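**Faden: Kann die Maschine schon den Haushalt? (Stand 2018-11-05, wird vermutlich schnell peinlich)**

1/
Ich lese jetzt seit gut einer Woche überall, dass der Haushaltsroboter kommt. Er kommt, seit ich denken kann. Er hat inzwischen mehr Verspätung als die Regionalbahn nach Tilau, und die hat wenigstens einen Fahrplan.

2/
Anlass: Ich war am Wochenende auf der Hausmesse von Cimico. Drei Stunden Vorträge, ein Brötchen, sehr viele Folien mit dem Wort »bald«. Auf einer stand sogar »sehr bald«. Die kam aber vor der Mittagspause, kann also auch das Brötchen gemeint haben.

3/
Vorweg, damit keiner schreibt, ich sei Technikfeind: Ich habe einen Saugroboter. Wokby, das Modell ohne App, 733 Mark hätte man früher gesagt, ich habe es in Euro bezahlt. Er saugt. Er saugt gern. Am liebsten saugt er die Fransen vom Flurteppich und bleibt dann drauf sitzen wie eine Henne.

4/
Damit sind wir schon beim Kern. Saugen kann er. Was er nicht kann, ist alles, was vor dem Saugen kommt. Socken aufheben, Stühle hochstellen, das Ladekabel vom Boden nehmen, den Wäscheständer umparken. Die eigentliche Arbeit mache also ich, und er fährt danach drüber und kassiert das Lob.

5/
In den Vorträgen hieß das »strukturierte Umgebung«. Auf Deutsch: Du räumst auf, dann kann die Maschine putzen. Meine Mutter hatte dasselbe Konzept, als früher die Putzhilfe kam.

6/
Zum Greifen. Greifen ist ja das große Thema. Saugen ist eine Fläche abfahren, das ist Rasenmähen mit Dach. Greifen heißt: wissen, wo das Ding ist, wie es gehalten werden will und was passiert, wenn man zu fest drückt. Eine volle Mülltüte will anders gehalten werden als ein Weinglas. Ich habe beides schon falsch gemacht und bin angeblich das Vorbild.

7/
Und dann erst die Räume. In den Filmchen steht immer ein einzelner Becher auf einem einzelnen Tisch vor einer weißen Wand. In echten Zimmern stehen Stühle schief herum, es liegen Kabel auf den Dielen, irgendwer hat Blumen auf den Tisch gestellt, und hinten laufen Leute durch die Gegend. 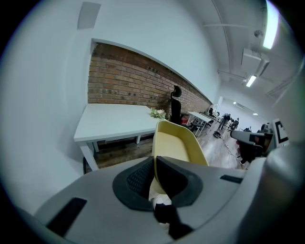
8/
Nehmen wir nur mal »Stuhl an den Tisch schieben«. Klingt nach der leichtesten Aufgabe der Welt, Fünfjährige können das (sie tun es nicht, aber sie können es). Für eine Maschine: Wo ist vorn? Darf man an der Lehne ziehen? Hat das Ding Rollen oder Beine? Rollen fahren weg, Beine verhaken sich in der Teppichkante. Und wenn jemand draufsitzt, ist es ohnehin eine andere Aufgabe.

9/
Oder »Tisch abwischen«. Wischen geht. Aber vorher muss die Vase runter. Wohin mit der Vase? Auf den Stuhl, den man gerade ordentlich hingeschoben hat. Nach dem Wischen wieder rauf. Stuhl steht jetzt natürlich wieder falsch. Ich kenne Menschen mit Hochschulabschluss, die an dieser Reihenfolge scheitern.

10/
Kabel auf dem Boden sind übrigens der natürliche Feind. Mein Wokby hat im Januar das Kabel der Stehlampe gefressen, samt Lampe. Seitdem leuchtet sie nur noch, wenn man den Schirm nach links dreht. Man gewöhnt sich dran.

11/
Am besten fand ich den Vortrag, in dem es um Daten ging. Die Idee: Man macht der Maschine die Handgriffe so oft vor, bis sie es kapiert. Tausendmal eine Tasse hinstellen. Fast 3.000 Mal ein Handtuch falten. Ich habe zwei Söhne und kann sagen: Die Zahl ist optimistisch.

12/
Trotzdem finde ich den Ansatz sympathisch. Früher hat man versucht, das alles auszurechnen. Winkel, Kräfte, Reibwerte. Jetzt gibt man offen zu, dass kein Mensch erklären kann, wie er eigentlich ein Spannbettlaken zusammenlegt, und macht es eben vor. (Beim Spannbettlaken bitte jemand anderen fragen als mich. Meine werden Kugeln.)

13/
Jetzt Werkstatt, weil ja immer kommt: »In der Industrie geht das doch längst!« Jein. Ich arbeite bei einem Küchenbauer, wir haben seit zwei Jahren eine Zelle von Ingvarsson stehen. Sie setzt Topfbänder in Schranktüren. Das macht sie wunderbar, den ganzen Tag, ohne einmal aufs Handy zu gucken.

14/
Liegt die Tür aber 5 Millimeter daneben, setzt sie das Topfband auch wunderbar. Nur halt woanders. Wir haben eine ganze Ecke mit wunderbaren Türen.

15/
Und wer legt die Türen ein? Genau. Wer fegt hinterher die Späne aus der Zelle? Derselbe. Wer holt den Akkuschrauber, der wieder auf dem falschen Wagen liegt? Auch der. Die Maschine hat uns den angenehmen Teil abgenommen, das Schrauben im Sitzen.

16/
Zwischenfrage aus den Antworten: ob ich denn so einen Arm in der Küche hätte, wenn es ihn gäbe. Kommt drauf an. Spülmaschine ausräumen: sofort, nimm mein Geld. Spülmaschine einräumen: auf keinen Fall. Da gibt es in jedem Haushalt genau eine richtige Methode, und es ist meine.

17/
Zweite Zwischenfrage: ob ich Angst um meinen Arbeitsplatz habe. Mein Arbeitsplatz besteht zur Hälfte daraus, Sachen zu suchen, die jemand anders weggeräumt hat. Wenn eine Maschine das kann, gratuliere ich persönlich und bringe Kuchen mit.

18/
Weil jemand nach Zahlen gefragt hat, meine völlig private Rangliste, ohne jede wissenschaftliche Grundlage:

- Boden saugen: geht, wenn ich vorher räume
- Rasen mähen: geht, Igel sind anderer Meinung
- Fenster putzen: es gibt Geräte, ich habe mal eins abstürzen sehen
- Wäsche falten: auf der Messe ein T-Shirt, sehr langsam, viel Applaus
- Tisch abräumen: siehe Vase
- Kinderzimmer: nein

19/
Zum T-Shirt noch: Es war ein schönes T-Shirt. Glatt, einfarbig, frisch gebügelt. Wer faltet denn gebügelte T-Shirts? Zeigt mir das mit einem linksrum ausgezogenen Kapuzenpulli, in dessen Ärmel noch eine Unterhose steckt, dann reden wir weiter.

20/
Ich habe trotzdem mitgeklatscht. Es hatte etwas Rührendes - da stehen erwachsene Leute und halten die Luft an, weil ein Ärmel umgeschlagen wird. Zu Hause klatscht bei mir keiner.

21/
Mein Tipp, falls den einer hören will: Das Aufräumen kommt zuletzt. Vorher kommen noch Autos, Steuererklärungen und vermutlich Gedichte. Wer heute wissen will, wie weit die Technik ist, soll keine Folien angucken, sondern fragen, wer am Messestand abends die Tische abwischt.

22/
Bei Cimico war es übrigens ein Herr mit Eimer. Sehr zügig, hat um jede Vase herumgewischt.

23/
Nachtrag, weil drei Leute fragen: Nein, den Wokby verkaufe ich nicht. Er sitzt gerade wieder auf dem Teppich und piept. Ich geh mal hin.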